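Filed under: Help Center > Teaching by Demonstration
227 shares

Recording demonstrations in Palia: common questions

Do I need a real arm to get started?

No. Palia runs the whole task in simulation, and you drive the arm with a Wumbei hand controller or a keyboard. Most people use the controller. The keyboard works for checking that a scene loads, but the motion it records is jerky and we don't recommend training on it.

How many demonstrations does one task need?

For a single cabinet with one knob, plan on 200. If you change the cabinet position or the wood texture between runs, record more. The shared cabinet set has 1,403 runs in it, and you can mix those with your own.

Where should the gripper be when I start recording?

Back from the cabinet, fingers open, with the knob in the wrist view. Let the arm settle before you press record. If the knob is hidden at the start, the policy has to guess where it is, and it tends to reach for the wrong spot. 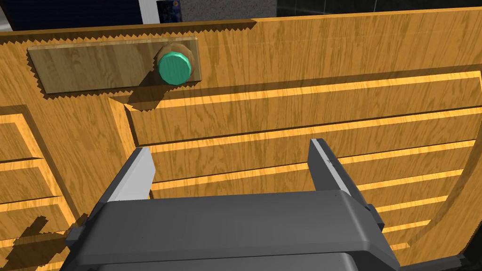

One reader, Vitby, wrote in to say that starting every run from the same pose made her policy worse, and that moving the start by a few centimeters each time fixed it. We agree. Turn on "vary start pose" in the recording menu.

Should I delete runs where I missed the handle?

Keep them if you recovered and finished. A policy that has only seen clean approaches has no idea what to do after a bad one. Delete runs where you gave up, or where the arm got stuck against the panel.

How fast should I move?

At a steady pace, slower near the knob. Line up first, then go forward, then close. Long pauses are a problem because the policy learns to pause too.
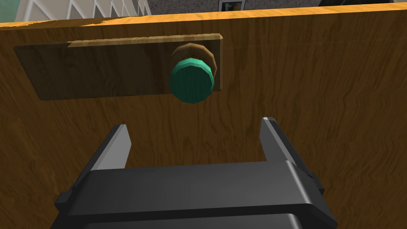
If you do need to stop and think, press the hold button on the controller. Held time is left out of the saved file.

Can I use these runs on a real arm?

Sometimes. The Prumitz export keeps joint positions and gripper width, but you will still need some real demonstrations on your own hardware.

14 comments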